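Basketball on a Monday night, and why I'm hooked on the small leagues

I've been meaning to write up the Pasora game all week and I keep getting distracted by watching it again. If you only follow the big clubs, please give the regional leagues a go this winter, because I haven't had this much fun with basketball in years!

Pasora went into Monday as two point underdogs at home to Vulano. I thought that was a bit harsh. Yes, Vulano have the better record and they've got the tallest front line in the league, but they've looked tired away from home and they give up a silly number of corner threes. Pasora love a corner three. They'd shoot one from the car park if the referee let them.

The hall holds 2000 and it was very nearly full, which for a January night with sleet coming down is brilliant. There's a drum section behind the far basket now (two snares and one enormous bass drum) and they never let up, even during the free throws, even during the minute when the shot clock went blank and everybody had to stand about while someone fiddled with a cable.

First quarter was all Vulano. They went inside on every possession and Pasora kept fouling, and I did have a little wobble about my prediction. Then the home side switched to a zone, went small, and simply started running. By half time they'd turned a nine point hole into a one point lead and the drums were making my teeth rattle.

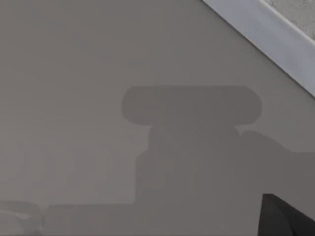

Is a two point line worth paying attention to in a league this small?
It is worth a look, but I wouldn't lean on it. Far fewer people study these games, so the line often follows the league table and misses things like a long coach trip or a guard coming back from a sore ankle.

I don't bet myself, by the way. I just like having a number to argue with, and my notebook is full of these arguments. I write down the line, my own guess and the final score, and then I go back at the end of the month and see how daft I was. November was very daft. December was better, mostly thanks to Ahn, who lost every game I said they'd lose. Sorry, Ahn fans, I do still love your green shorts.

Back to Monday. The third quarter was scrappy and the fourth was wonderful. Seven changes of lead, a technical foul for kicking a water bottle, and then a putback with four seconds left that put Pasora up by one. Vulano got a decent look at the other end and it rolled right round the rim and out. I made a noise that frightened the people in front.

What I liked most was how well Pasora looked after the ball late on. Earlier in the season they'd panic as soon as anyone pressed them, all those hopeful passes across the middle, and on Monday they kept it simple and made Vulano chase. Their bench was superb too, and they'll need it with three games coming up in eight days.

Next up it's Ahn away, which means the slow train and a cheese roll from the kiosk. I expect Pasora will be favourites for once and I'm already nervous about it. I've got them winning by six. It's in the notebook, in pen, so I can't wriggle out of it later.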